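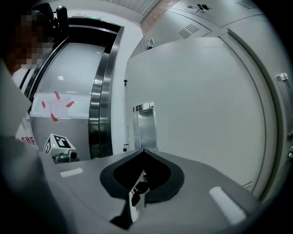 Zurside records office to open on Saturday mornings

July 12, 2025

The Zurside records office will add Saturday morning hours starting next month, the town said in a notice posted this week. The office handles birth and marriage certificates, property deeds, dog licenses and parking permits, and until now has been open only during the working week.

Under the new schedule, the second-floor counter will be open from 9 a.m. to noon on Saturdays. Weekday hours stay the same, except that the office will close an hour earlier on the last working day of each month so staff can balance the cash drawer and send deed filings to the county.

Town clerk Chunhua Yan said the change follows a survey mailed out in February with the water bills. The town received 2,237 replies. The most common request was for hours outside the normal workday, followed by a way to pay for certified copies by card at the counter.

"People were taking half a day off work to pick up one piece of paper," Yan said. "Some of them got here and found out they needed a second form of ID, and then they had to do it all over again."

Card payments will be accepted from the same date. There will be no added fee for debit cards. Credit card payments will carry a charge of 2 percent, and checks and cash will still be taken. The price of a certified copy does not change.

Not every service will be offered on Saturdays. Marriage license applications need a witness from the clerk's staff and a second employee to sign the register, and only one clerk will be on duty for most of the morning. Couples should still come in on a weekday - appointments can be made by phone or at the counter. Property deeds can be dropped off on a Saturday but will be stamped as received on the next working day. Yan said anyone with a closing deadline should keep that in mind.

The Saturday hours will run on a trial basis through the end of the year. The cost is being met from money left over after the town ended its lease on a storage unit on Vellinow Road. The 109 boxes kept there, mostly building permits and old tax rolls, have been brought back to the main building and are being sorted. Permits from the Vellinow boxes can be requested now, but copies may take up to ten working days while the sorting goes on.

Parking has been a common complaint at the office. On Saturday mornings visitors may use the lot behind the Verschueren Building free of charge until 12:30 p.m. The entrance is on Mill Street. The metered spaces in front of the office are still limited to 30 minutes, and meters are enforced on Saturdays.

The town council will look at the visitor numbers in December before deciding whether to keep the hours. Yan said her office would want to see at least 100 visits a month to make the case for it.

Residents who cannot come in person can still request certificates by mail. Forms are available at the counter and at the public library. Requests should include a copy of a photo ID and a stamped return envelope.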